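We got into Moltodau at 5 in the afternoon, legs like jelly after the hairpins, and the woman at Pension Edari put soup in front of us before we'd even got our boots off. I could have kissed her! The village only has the one proper street and a chapel with 1649 carved over the door.

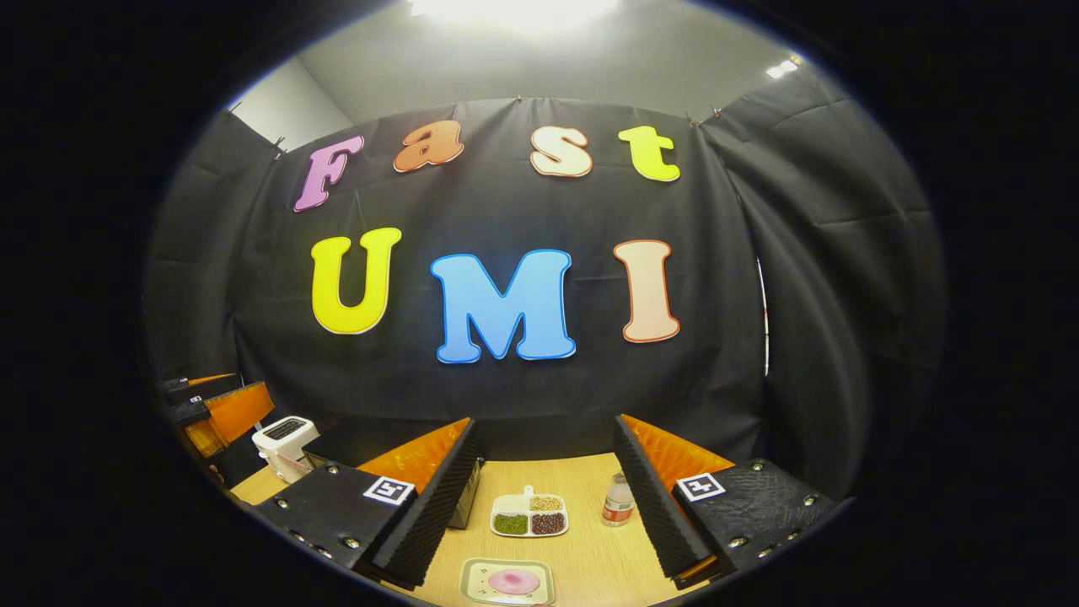 Snowshoes are 16 euros a day from the hire shop by the bus stop, poles included, and we took ours up the Lindmont path first thing. It's a steady climb through the trees and then suddenly you're out on the open shoulder with the whole valley under you. I am not quick on snowshoes. Those big colourful letters spelling "Fast" on the black curtain could not be less about me – I was overtaken by a dachshund.

Take cash for the hut at the top, and have the plum cake. The last bus down leaves at half past four and it was packed, so we stood.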